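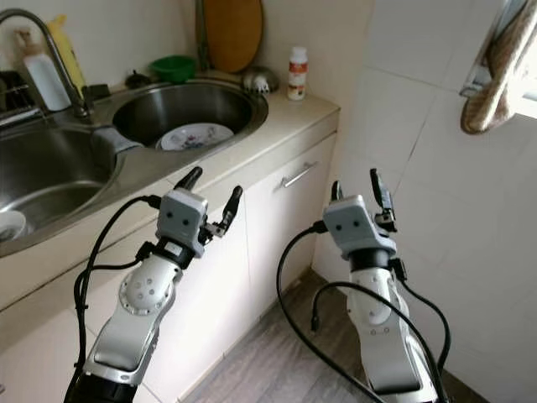
I promised an update on the Mirness club build back in March, and then I got sucked into the build itself, so this is a long one. Get a drink.

Quick catch-up for anyone who wandered in from my sourdough posts: I belong to a robotics club in Trinesville, we are a mix of community college students and grown-ups who should probably be doing laundry, and this year we signed up for the household challenge in Toledo. You get a two-armed robot, a kitchen you've never seen before, and 13 minutes to put dishes where dishes go. We named our entry Miklow, after a typo in the registration form that we were too lazy to fix.

My job is wrist cameras and grasping. I picked it because it sounded like the small job. Ha!

The big thing I've learned is how different a kitchen looks from the wrist. I'd spent weeks staring at the head view, where everything makes sense – there's the sink, there's the counter, great. Then you switch over to the gripper and the whole room leans over sideways and half of what you're looking at is your own fingers. I kept tilting my head at the laptop until my neck hurt. My labels from the first evening were so bad that I threw out 200 of them and started over with a cup of coffee and a straighter chair.

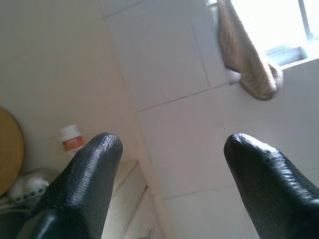

Left to right behind the fingers: a little white bottle, then tile, tile and more tile.

Tile is its own special headache, by the way. It's pale, it's shiny, and one square looks exactly like its neighbor, so our position estimate likes to slide over by one tile and feel very confident about it. We tried ignoring the wall completely, which made things worse, and then we tried leaning on the corner where the plain wall meets the tiled one. The corner works! Mostly. It works when the corner is in view, so I wrote a dumb little routine that turns the wrist until it finds one. I'm prouder of that than of anything I did in my twenties.

Next we moved on to plates. The plate we keep coming back to has a pattern on it, and I argued hard for plain white ones because I thought the pattern would confuse the detector. I lost that argument and I was wrong anyway. A plain plate on a pale surface pretty much vanishes, and a patterned one gives the software something to grab onto before the fingers do. Getting hold of the rim is another story. Come in too flat and you bump the table, come in too steep and you're pushing the plate around like an air hockey puck. We settled on a slanted approach with a pause just above the rim, and the pause costs us time on every single dish, and yes, we have had the same discussion about the pause at five meetings in a row.

We also keep a bunch of other stuff around the plate on purpose, packets and a bowl and so on, so the arm has to deal with neighbors. A clean table tells you nothing about how you'll do in Toledo.

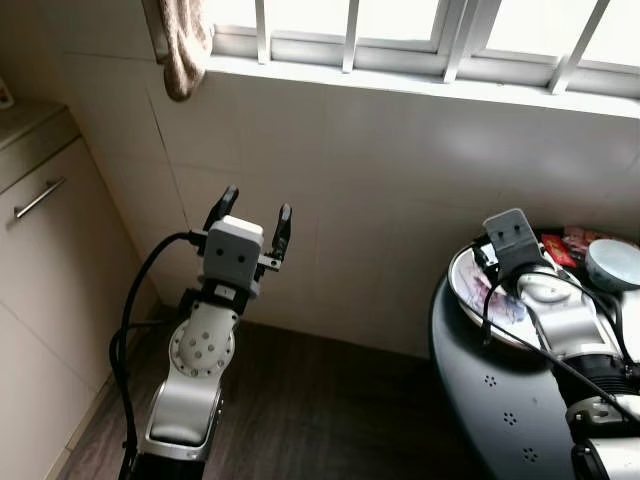
The window problem

OK, so the window. I love daylight, I have big opinions about overhead lighting, and I would happily brick this window up. When the camera points at the glass, the exposure gives up and everything under the sill goes murky, fingers included. Black fingers against a shadowy wall are not a lot of fun to track. Our finger tracker is trained on 1,000 frames and hardly any of them had a window in them, which was my doing, because I'd collected nearly all of mine after dinner.

The fix so far is boring. We lock the exposure before the wrist swings up, and we throw away any frame where the top strip is pure white. I also added a batch of daytime frames, and the difference was big enough that I sent the group chat a row of exclamation points at 7 a.m. and got exactly one thumbs up.

The towel hanging by the window deserves a mention too. The detector called it a dish twice. Then it called it a hand. I've given it a label of its own now, "towel," and it has become our most reliable landmark, better than the bottle, better than the corner. I don't want to depend on a towel in Toledo, but I'm putting one in the toolbox just in case – the rules don't say we can't.
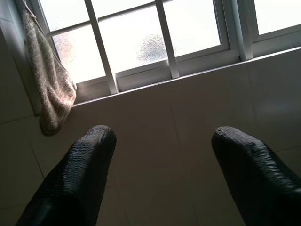

What's left before Toledo

Cable routing, first of all. The loops at the wrists are long because we were scared of yanking a connector, and now I'm scared of them catching on a cabinet handle. Two of us want clips, the rest want spiral wrap, and I want whichever one is already in the drawer.

After that it's the handoff from one arm to the other, which is still slow and a bit of a wrestling match. And I owe everyone a readme. If you've built something similar and have a good trick for glare, please leave it in the comments, I read all of them (even the sourdough ones). I'll post again once the cables are sorted.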